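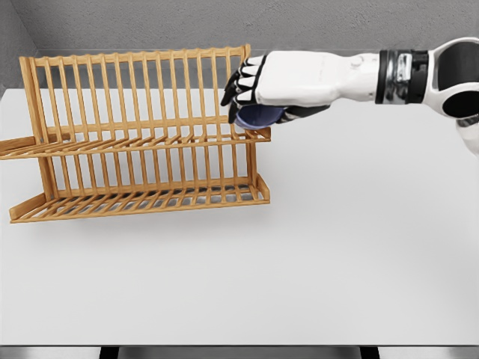
Two-tier bamboo dish rack and small blue bowl.

Sitdale Household Water Use Records: Data Card

Version 2, released in June
Maintained by the Liditier Office for Domestic Resources
Contact: Hala Abdel Hamid, Data Steward

Summary

The Sitdale Household Water Use Records contain diary entries and meter readings from 223 households in the Sitdale service area. The records cover water used indoors for cooking, dishwashing, laundry, bathing and cleaning. Outdoor use is recorded only where a household has a separate garden meter. The data were collected to support local planning and are released for research and teaching.

Contents of the release

households.csv: one row per household, with dwelling type, number of residents, age band of the oldest resident and type of water heater.
diary.csv: one row per diary entry, with household code, activity, start time, duration in minutes and the respondent's own estimate of volume.
meter.csv: hourly meter readings in liters.
codes.txt: the 11 activity codes and the rules for applying them.
changes.txt: corrections made after version 1.

The three tables are joined by the field hh_id. Household codes were reassigned for this version and do not match those in version 1. Users who hold both versions should not attempt to merge them.

Collection

Households were selected from the service register in two rounds. The first round was limited to apartments and the second to detached and semi-detached houses. Each household received a paper diary, a set of printed instructions and one telephone call during the first week. Diaries were kept for 14 consecutive days. Meter readings were taken automatically over the same period.

Completed diaries were entered by two clerks working separately. Where their entries differed, the original page was consulted and a third reading was recorded as final. Pages that could not be read were coded as missing and were not estimated.

Dishwashing entries

Dishwashing is divided into four codes: machine cycle, hand washing in a filled basin, hand washing under a running tap, and rinsing before a machine cycle. Respondents often combined the last two. Any entry that mentions both a running tap and a machine carries the value 1 in the field mixed_flag. Analyses of tap use should report whether these entries were kept or removed.

Air drying is not a water use and has no code. Several respondents noted it in the comments column all the same, and the comments have been retained as written except for the removal of names and addresses.

Known limitations

Self-reported volumes are less reliable than durations. Respondents tended to enter round figures, and the value 100 liters appears far more often in the bathing entries than the meter data would support. The field volume_est should not be used alone to calculate household totals.

Meter readings for the Yin district have gaps in the overnight hours, when the receiving station was offline for maintenance. The affected hours are blank. A blank is not a zero.

Households with more than one kitchen were asked to keep a single diary. The kitchen in which an activity took place cannot be recovered from the data.

Privacy

Dates have been replaced by day numbers from 1 to 14. Resident counts above six are grouped. Districts with fewer than five participating households were merged with a neighboring district before release. Users agree not to attempt to identify any household and to report any accidental identification to the Data Steward.

Access and terms

The files may be used without charge for research and teaching. Commercial use requires written permission. Printed copies of the diary form and instructions are available from the Ekum reading room on request.

Suggested citation: Liditier Office for Domestic Resources, Sitdale Household Water Use Records, version 2.

Corrections should be sent to the Data Steward with the file name, row number and a short statement of the error. Accepted corrections are listed in changes.txt at the next release.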